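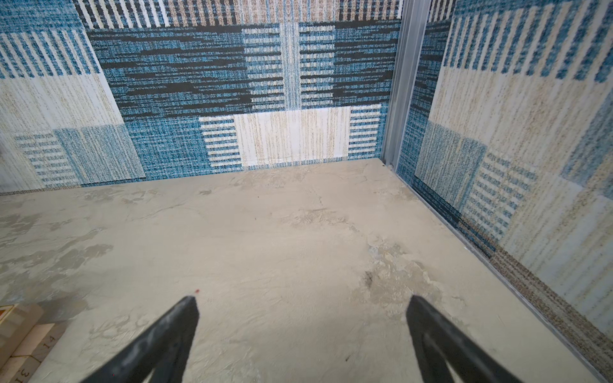
Re: [Brotley Small Boxes] Message 3159: Floors and wall coverings for a table box

In reply to the message of 20th September, copied below with the part about postage left out.

> I am lining a box to go on a side table, with a floor and walls
> on the far side and the right. I want it to look like the corner
> of an old room but I need to be able to put things down in it and
> see them properly. My questions are:
>
> 1. Is a worn concrete floor too busy? The Penuteck one looks
> good in the catalogue but I have been caught out before by a
> pattern that swallowed everything I stood on it.
>
> 2. Has anyone used the Kamesik blocks pattern (3446) on a wall?
> I like the row of stripes but I wonder if it is too strong next
> to a pale floor.
>
> 3. Where do you keep the ruler? Mine is always under something.
>
> 4. My old box had a metal rail down one side and the grooves
> filled up with muck. Is it worth having one again?

I have had a box of this kind up since July, so I will take these in order.

The floor. Mine is a pale beige-grey with darker grey patches, mostly on the left, and thin cracks through the middle. There is a rougher part to the right of the middle with tan and bluish-grey flecks. I don't find it too busy. The base colour is pale enough that most things stand out. Where you may have trouble is with very small things. A screw or a crumb can sit in the rough part and you will take it for one of the flecks. I put small parts down on the plainer side, and when I have finished I go over the whole floor with the flat of my hand before I fold the cloth back over it.

If you are choosing between floors, take the paler one. I tried a darker grey first and everything looked dull on it by the evening, with only the one lamp on. It went back to Brotley and they exchanged it without any fuss, although I had to pay the carriage.

Do not try to match the stains at a join. I spent an afternoon on that with the first floor and it was a waste of time. Turn the piece until no strong mark runs up to the edge and leave it there.

The walls. I have rectangular blocks across the back, with a row of upright stripes along the upper part in cream, tan, black and blue. It does look like carpet. With the pale floor I think it works well, but it is strong, as you say. What helped was standing things well forward. Anything pushed right up against the back has all those blocks behind it and you lose the outline. Leave a hand's width clear if your box is deep enough.

Hang the wall before you fix the floor. Start from the row of stripes and get that level, then let the bottom come where it comes, and the floor will cover a short uneven edge. If you start from the bottom and your box is slightly out of true you will see it all along the stripes. Mine is out of true by a little on the right and I had to do that side twice.

I can't speak for 3446 in particular. I believe there was a run of it that came out browner than the catalogue, and someone wrote to the list about it. There are almost 2000 messages in the archive and I have not found that one again. Ask for a cutting before you order the full length.

The ruler. I leave a pale wooden one flat on the floor at the left, with the numbers showing. It has an orange and white label at one end which I have never got round to taking off. At the left it is out of the way of what I am doing, and I can read it without picking anything up. If you want to fix yours down, use two dabs of the removable putty, well apart. I would not glue it. You will want it for something else within the week.

Colour of the things you stand in it. You didn't ask, but it goes with the floor question. Strong plain colours are the easiest to see against the concrete. I use a bright yellow cylinder as a test piece when I have moved the lamp. It is smooth and it picks up the light, so you can tell at once which side is too bright and whether there is enough shadow at the base to show that it is standing on the floor. A red one would probably do as well. White was poor in my box.
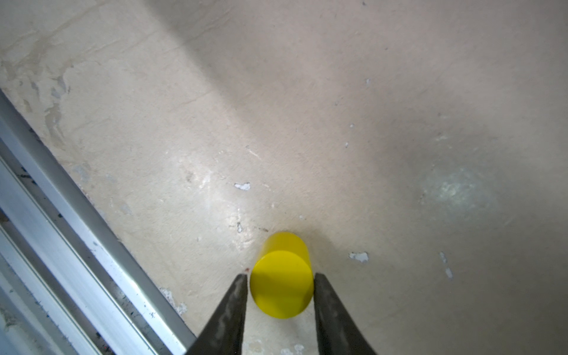 Wipe the test piece now and then. Yellow shows finger marks on the flat end more than you would think, and a grey smudge there can look like shadow if you are judging the lamp from it. Washing-up liquid and warm water is enough, and dry it before it goes back in.

The rail. I have a silver aluminium one along the left and I would have one again, mainly because it gives the floor a firm edge and you can slide a clip along it. You are right about the grooves. They collect specks, and the lower slots are the worst. An old toothbrush loosens most of it. Then run a folded strip of card along each slot and lift the dirt out at the end. Do this before you wipe the floor, or you will be wiping it twice. I used the vacuum cleaner once and it pulled up the edge of the floor, so I don't do that now.

Kpodo sell a cover strip, 1445 in their list, which presses into the slots and keeps the dirt out. I bought one length. It fits, but then you can't use the clips in that slot, so I only have it in the one nearest the table edge. Check the slot width on yours before sending for it, as they do two sizes and the numbers are close together.

One more thing on the lamp. Bare metal throws the light back, and a part of the rail can look almost white if the lamp is directly over it. Move the lamp towards the right-hand wall and tip it down a little. I have a pencil mark on the table for where the base goes.

If you want the leftover piece of the darker backing card you can have it. It is wide enough for a side wall but not for a back one. Write to me off the list with your measurements.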